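Sorting Other People's Parts: Collecting Demonstrations for the Trikgate Kitting Task
Olga Matos, project report, 14 February 2018

1. What we said we would do
The proposal promised 67 clean demonstrations of two arms moving small parts between bins and a metal tray. A learning system would then copy us. I wrote "straightforward" in that proposal and my advisor has underlined it.

2. Picking
Solenoids came first because they are rigid and have flat sides. Their wires have neither virtue. 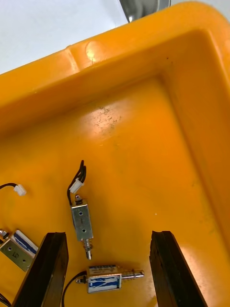
Figure 1. Wrist camera view, fingers open at a solenoid.

An episode counts if the part is gripped by its body and released in the tray. Dragging it there by the lead gets the job done, but I didn't want the policy learning my bad habits. Of the first 36 episodes I threw out 11, most of them for this.

The harnesses were worse. Gurkine, our labeling script, wants one grasp point per object, and a harness has opinions about that.

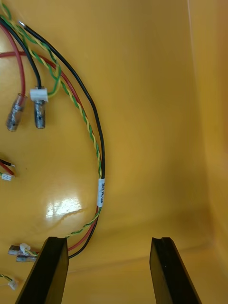 Figure 2. Wrist camera view of looped wiring and connectors in a yellow bin.

We settled on marking wherever the fingers closed and leaving the philosophy for May.

3. Layout
Each episode is also recorded from outside, so that a bad grasp can be blamed on the right arm.
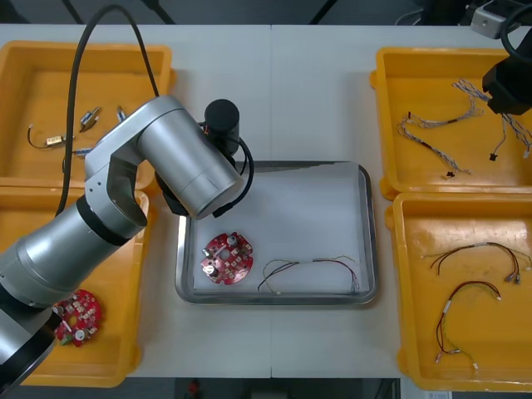 Figure 3. Workspace view with a board and a harness on the lined tray.

Part positions get shuffled by hand between episodes. My idea of random is apparently "slightly to the left," so after episode 20 I used a printed list of positions.

4. Questions from the review

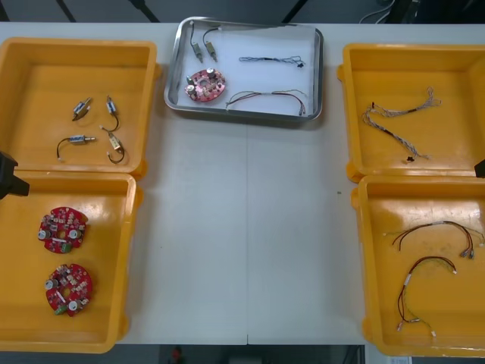 Why not keep the failed episodes?
We do, in a separate folder. They are left out of training for now, but the Quintero recovery study next term needs examples of things going wrong, and we have plenty.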